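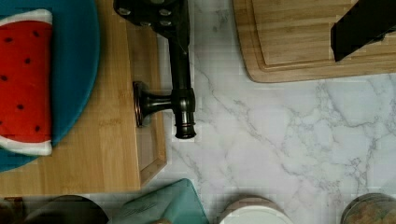
Cahier d'atelier, banc cuisine — janvier, 9 h 40

Repris le défaut d'hier soir sur le bras. Rappel des faits : pendant la série « ranger le robinet », arrêt de protection pince fermée, puis au réarmement la pince s'est ouverte toute seule. Le robinet est tombé de la hauteur d'approche sur le plan de travail. Pas de blessé, Ratih avait les mains hors zone. Elle les y avait mises deux minutes plus tôt pour redresser une planche.

La note laissée par Eusebio dit « glissement, objet trop lourd, surface lisse ». Je n'y crois pas. Un objet qui glisse part progressivement et le courant de serrage bouge avant. J'ai ressorti le journal : consigne à 80 % jusqu'au cycle 584, rien d'anormal, puis la consigne passe à zéro d'un seul coup au réarmement. Personne n'a demandé cette ouverture, en tout cas pas dans notre script.

Garba penche pour le contrôleur Plerken, qui réinitialiserait la pince à l'état ouvert après un arrêt. Possible. La doc de Girard affirme le contraire (« état conservé »), mais c'est la même doc qui donne deux brochages différents pour le même connecteur, alors je ne m'appuie pas dessus.

11 h 15
Essai à vide, bras immobile, pince fermée sur un bloc de mousse. Arrêt, réarmement : la pince reste fermée. Recommencé plusieurs fois, pareil. Donc l'explication de Garba ne tient pas telle quelle, ou alors il manque une condition.

Différence avec hier : le bras bougeait. Refait en mouvement lent, poignet vers le bas. Ouverture au deuxième essai. Câble du poignet tendu à ce moment-là — à noter, sans conclure. Un essai sur deux, ça ne prouve pas grand-chose.

14 h
Leobardo propose de changer le câble et de reprendre la série dès ce soir. Je suis contre. Si le câble est neuf et que le défaut disparaît quelques heures, on écrira « résolu » et on le reverra au cycle 673 ou ailleurs. On a déjà fait ça avec le capteur de Brornby. Je veux d'abord le même défaut avec la mesure de tension branchée.

Le robinet est le plus mauvais objet du lot : le poids est côté platine et le levier accroche dès qu'on le prend de travers. Mais il n'explique pas une consigne à zéro. Ne pas laisser la ligne « objet trop lourd » dans le rapport pour Cistdale.

En attendant :
— pas de réarmement à distance, quelqu'un au pupitre
— personne ne touche aux planches tant que le bras est sous tension, y compris après un arrêt
— série robinet suspendue, les autres objets à vitesse réduite seulement
— garder l'ancien câble, étiqueté

Aisyah demande si l'arrêt de protection lui-même était justifié. Bonne question, je n'ai pas la cause. Le journal indique « limite couple axe 5 », et à la hauteur où était le bras je ne vois pas ce qu'il aurait pu toucher. À reprendre avec elle demain, avant la remise en route.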